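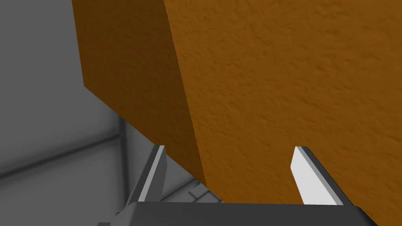
Interior Paint: Storage and Recoating Notes

The Grotside maintenance bulletin for November 10, 2024 replaces the storage sheet issued in May. Main changes follow.

Opened cans of water-based paint are to be kept above 48 degrees Fahrenheit. Cans that have frozen are set aside for disposal, even if the contents stir back to an even mix. Write the room and wall on the lid — the color name alone does not identify a batch.

Textured walls take more paint than smooth ones. Order by measured area, then add one can for every 300 square feet of texture. Leave 36 hours between coats in unheated rooms. Brick should be brushed clean and primed first. Doors and window trim are scheduled separately under the Willico contract. 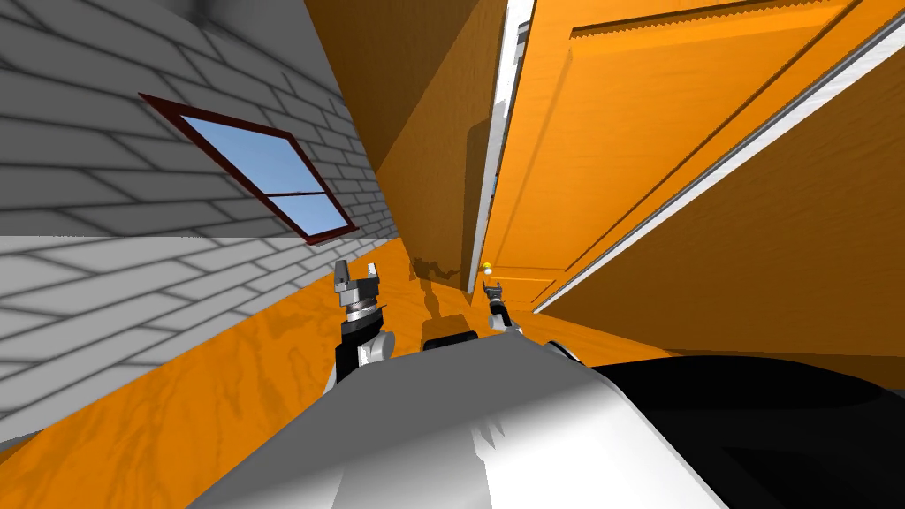

Hourani writes that 36 hours is too short for stairwells on the north side, where the second coat lifted last winter, and asks for 48. The longer interval will apply to those stairwells until the next bulletin.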